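About Londico

Hi, and thanks for clicking through to the page most people skip! I'm the one who answers the phone at Londico, and also the one who teaches the beginners on weeknights, so if you've talked to us at all you've probably talked to me.

We're a small language school upstairs on the main street in Zisedcombe. We teach Vietnamese and Korean to grown-ups, plus a bit of English conversation when there's a group for it. I started out with 2 students and a folding whiteboard (one of those students still comes, and she still mixes up her tones, and so do I when I'm tired).

The Korean side came along when Ye-rin Na joined. She wrote all our Korean workbooks from scratch – menus, bus tickets, arguments over who pays for dinner – and she won't let anyone move up a level until they can make a phone call in Korean without hanging up in a panic. I've watched people put that call off for a month. They all get there.

Classes run for 30 weeks a year and we cap the groups so everyone gets to talk. You don't need to have studied anything before. You don't need to be good at school, either. I was terrible at it, and my first Vietnamese teacher told me I sounded like a door. 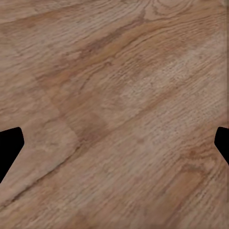
Ye-rin would like it added that homework is part of the deal, and that ten minutes every day beats two hours the night before class. She also says I'm too soft about this, and that anyone who signs up for Korean should expect to be asked for their notebook at the start of each lesson.

Fine, she's right. I do let the Vietnamese group off more than I should.

Besides the classes we have a lending library called Tiêu, which means pepper, and which got its name from a cookbook that was the first thing anyone donated. It's up to 1,313 books now, with a big shelf of comics and kids' stories because those are what beginners really read. Borrowing is free for students. Everybody else pays a small yearly fee, and you can keep a book as long as you like until someone asks for it.

Once a term we hold Kandness, our open evening, with food and very short plays put on by the students. The January one was our biggest so far, with 300 people through the door and not nearly enough dumplings. We'll order more next time!

If you'd like to sit in on a class before you decide, just call or come up the stairs. The bell sticks, so push hard.

Page last updated 2023-01-28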